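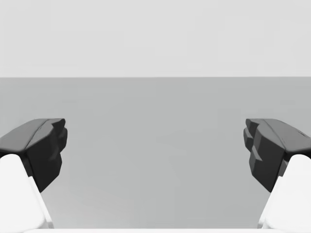 Inna Kuzmenko told the Flundley water board on Monday that the change in taste would be small and that most households would stop noticing it within a few weeks. Her remarks opened a session on the district's plan to switch its secondary disinfectant from free chlorine to chloramine, a change set to begin in February at the Masilela treatment plant.

The board approved the switch after a discussion that ran until 9:40 p.m. It applies to every customer on the Flundley system and to the part of Flivdale supplied through the east transmission main. The rest of Flivdale draws from its own wells and is not affected.

Chloramine is formed by adding a small amount of ammonia to chlorinated water. It is a weaker disinfectant than free chlorine but breaks down more slowly, so more of it is left by the time the water reaches the far end of a long pipe. It also produces lower levels of some of the byproducts that form when chlorine reacts with organic matter.

Both points apply at Flundley. The distribution system has grown mostly to the east, where mains are long and demand is low outside the summer. Water can sit in those mains for several days. Operators have kept up the residual at the far end by raising the dose at the plant and by flushing hydrants, and the higher dose has pushed byproduct readings up in late summer, when the source water is warm. Readings have stayed inside the limit, but the margin has narrowed each year since the east main was extended.

The target residual leaving the plant will be 3 milligrams per liter, measured as total chlorine. Ammonia will be fed downstream of the clearwell, after the water has had its full contact time with free chlorine, so primary disinfection at the plant does not change. The feed equipment was installed last fall and has been run on a test loop. Two online analyzers will track the ratio of chlorine to ammonia. If the ratio drifts outside its set range, the ammonia feed shuts off and an operator is paged.

Petro Shevchuk asked why the district had not chosen booster chlorination in the east zone instead. The staff report says boosters were studied and would have fixed the low residual, at a lower first cost, but would have made the byproduct problem worse at the same sampling points. A third option, shortening water age by taking one of the east storage tanks out of service, was ruled out on fire flow grounds.

Flushing before the changeover

Crews will flush the system zone by zone in the weeks before the ammonia feed is turned on. The work will be done between 10 p.m. and 5 a.m., starting at the plant and moving outward. Valves will be closed so that water in each main runs in one direction at a speed high enough to lift sediment. Customers may see discolored water for a short time afterward. The district's advice is to run a cold tap until the water clears and to hold off on laundry until it does.

Erent, the contractor for the flushing work, will meter the discharge at each hydrant and dechlorinate it before it enters a storm drain. Water used for flushing is not billed to customers. The leak adjustment rule is also unchanged - a customer whose use rises for another reason during the flushing period can still ask for a review, and the first 1,000 gallons over the household's normal use will be credited if a leak is confirmed.

Yurii Kravchuk raised the question of pipe materials. A change in disinfectant can alter the scale on the inside of older pipes and, in some systems, release metals held in that scale. The district ran pipe sections taken from the older part of town on the test loop and reported no sustained increase in lead or copper. It will sample at customer taps more often during the first year all the same. Households with a service line of unknown material can ask to be added to the sampling list, and bottles will be dropped off and picked up at the door.

The rubber used in some older toilet flappers and faucet washers can wear faster in chloraminated water. Replacement parts sold as chloramine resistant are stocked by most plumbing suppliers. The district will not pay for them.
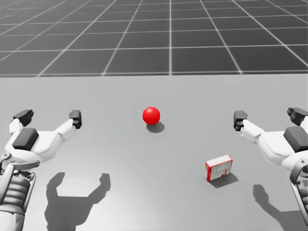

Who needs to take action

For drinking, cooking, bathing and watering plants, no change is needed. Two groups do need to prepare.

Dialysis patients. Chloramine must be removed from water used in dialysis machines. The district has written to the clinics in its service area and to patients on its home dialysis list. Anyone who treats at home and has not received a letter should call the district office and speak with the care provider before the changeover date.

Fish owners. Chloramine is toxic to fish, amphibians and other animals that live in water, and letting the water stand overnight does not remove it. A water conditioner labeled for chloramine, or a suitable carbon filter, is required for tanks and ponds. This also applies to small top-ups. Conditioners sold for chlorine only may leave ammonia behind.

Severyn Moroz asked whether bakeries and home brewers should be told directly. Staff said a notice would go to all commercial accounts with the next bill. Brewers can treat water with the same tablets used on other chloraminated systems.

Schedule and notice

Written notice will be mailed at least 30 days before the ammonia feed is turned on. The date will be printed on the notice and posted at the district office. Manee Kaewkla asked that the flushing map be posted at the same time, with zones labeled by street name in place of the valve numbers used in the draft, and the board agreed.

The system will return to free chlorine for a short period each spring, a common practice that helps control nitrifying bacteria in the mains. Customers may notice a stronger chlorine smell during those weeks. Conditioner for fish tanks should be used all year.

Questions about the switch can be made by phone or in person at the district office, which closes at 4:30 p.m.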